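Zadberg Tabernacle

Zadberg Tabernacle is an independent chapel in the town of Zamden, on the north bank of the Lider. It belongs to no denomination. It has seating for 399, a figure the church repeats in its own leaflets and which probably includes the gallery, closed for many years.

History

The usual account says that a prayer group left the parish church over pew rents and met in a barn before building on Rutherford Lane. No minute book from that period survives, and the story first appears in an anniversary booklet that gives no sources. Claims of a revival which brought in 268 converts in one winter should be treated with care — the baptism register lists 41 names for the same months.

Worship

Sunday services last almost 40 minutes, without a set liturgy. Hymns are sung to organ or recorded backing. The church describes its preaching as "unchanged since the founders", although printed sermons show clear shifts on temperance and on women speaking in meetings.

Sound and music

A sound desk replaced the old pulpit microphone. Its effect on attendance, sometimes put forward locally, has not been shown.
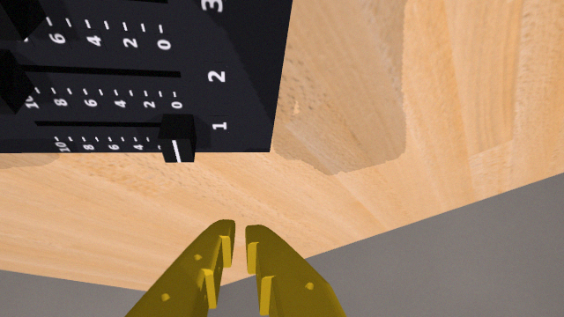
See also

Chapels of the Lider valley
Rutherford Lane burial ground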